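Zenum Hand Guiding: Frequently Asked Questions

Do I need to know how to program?
No. You hold the arm by the wrist, move it through the task, and the Zenum software saves the motion.

How many times do I have to show it the task?
Start with 5 demonstrations. If the arm still misses, add more from the spots where it missed.

Can I teach it by remote control instead?
Yes. Plug in the Tendo handset and pick Remote on the start page. Both kinds of demonstration can go in the same task folder.

Which kitchen jobs should I try first?
Moving one bowl between the counter and a dish rack is a good first job. Go slowly near the wires of the rack and leave the fingers open until they are on both sides of the rim.

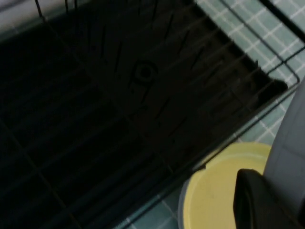
Mei-kuen Kan wrote to us that her first bowl demonstrations were too fast, and that the arm copied her habit of swinging in low over the rack. She deleted them, came in from higher up, and kept the new set.

What if I make a mistake partway through?
Press Pause, then Discard. Only the current demonstration is erased.

What does error 523 mean?
The wrist camera lost its connection. Reseat the cable at both ends and restart the arm.

Can two people teach the same task?
Yes, but agree on the grip first. Mixed grips make training take longer.

Where are my recordings kept?
On the base unit. To copy them to another arm, use Export in the Task menu.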